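Okay, small thread about a table and a wire basket, because I have had the BEST Thursday and there's only so much of it I can tell my household before they leave the room. 1/14

Background for new people: I share a work room with Lorraine Sugden and Taras Harasym. One big pale wooden table. Over summer it became the place where everything went to live. Mail, mugs, chargers, a bag of lemons from Lorraine's tree. You could not have put down a sandwich. 2/14

So this week we finally did it. Everything off. Wiped down twice, warm water and a drop of dish soap, then a dry tea towel going along the grain. I'd forgotten it even had a grain!! 3/14
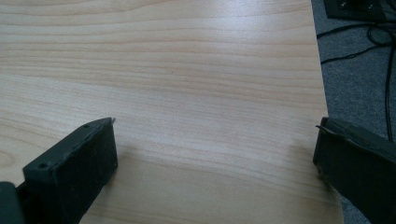

I keep wandering past just to run my hand over it. Lorraine wanted to oil it and I talked her out of it, it's smooth and has a bit of a shine already, so why mess with a good thing. 4/14

The rule we've settled on (thank you Gudrun Rathjen, who suggested it in the replies back in February and was completely right) is that nothing lives on the table. Things may visit. If they're visiting, they go in the basket. 5/14

THE BASKET. I'm so pleased with the basket. White wire, rectangular, open top, grid sides. I'd been looking at lidded tubs and I'm glad I held off, you can see straight through the sides of this one so stuff can't go and hide in there for a month. 6/14

It's also got a flat grey metal bottom, which was the dealbreaker for me. I had a wire one in my last flat with no panel and every pen I owned went through the gaps. Pens, teaspoons, one very nice pencil sharpener I still think about. 7/14

Where to put it took longer than the cleaning, I'm not joking. Near edge is no good, you can't get your elbows down. We've gone with the far half, long side running left to right, so you reach over it from your chair and the front stays free for whatever you're working on. 8/14

Cups go in first. Big or awkward things set the layout and the little bits fill in around them. I used to do it the other way and end up with a cup balanced on a pile of sticky tape. 9/14
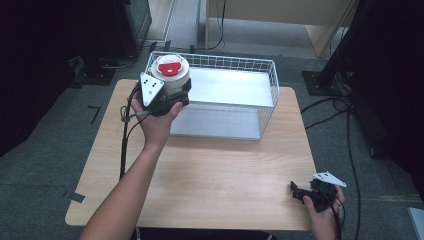
White cup, red lid, and the basket all ready for visitors.

Can I also say how much I love a red lid. My favourite colour on anything that's likely to go missing. Taras has a plain grey cup and spends half his life looking for it. 10/14

Couple of people asked about the floor. It's grey carpet, low pile, and it does hide crumbs, so we vacuum AFTER wiping the table. I did it in the wrong order the first time and had to get the vacuum out again, to general amusement. 11/14

Hollis Bellamy asked whether one basket is enough for three people. So far yes! We empty it at 7 every evening and whatever's left goes home with its owner or on the shelf by the door. If it ever overflows I think the answer is fewer things, but ask me again in winter when the scarves turn up. 12/14

If you want to try it, don't start with the whole room. I've done the whole-room thing and lasted until lunch. Pick one flat surface you look at every day and get right down to bare wood, then leave it bare overnight before you let anything back on. Coming in to it the next morning is such a treat. 13/14

Next up is the drawer under the kettle, which Lorraine says contains takeaway menus going back to 2000. Will report back. Show me your tables please, messy ones very welcome, I want to see them all!! 14/14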